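Vida Table Cover, White, by Vustow
Item no. 1023

The Vida is a cover for the dining table that you can leave on all week. We made the first ones for our own kitchen in Urnmont, where the children draw, eat and do homework at the same table, and after two years we started to sell them. The cloth is cotton with a thin coating on the top side. Spilled juice stays on the surface long enough for you to fetch a towel. 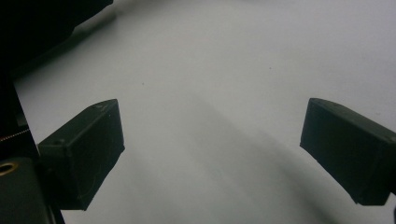

The hem is sewn by hand machine in our workshop, so small differences between one cover and another are normal. Please measure your table before you order. We advise that the cover hangs 7 inches on each side, or a little less if you have small children who like to pull.

The color is a soft white. For customers who find white too brave, the same cloth is sold in gray under the name Ornton. The price is the same for both.

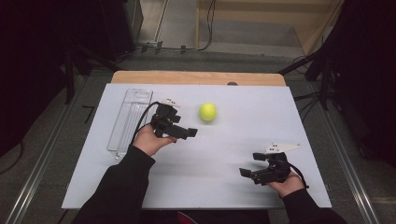 Care and washing

Wipe with a damp cloth and mild soap. Wash in cold water, maximum 2 times a month, and do not use bleach. Hang it over a wide rail to dry. Do not iron the coated side.

Delivery

Covers are sent rolled on a tube, never folded. Standard sizes leave us within 18 working days. Special sizes need longer, and in January the workshop is closed.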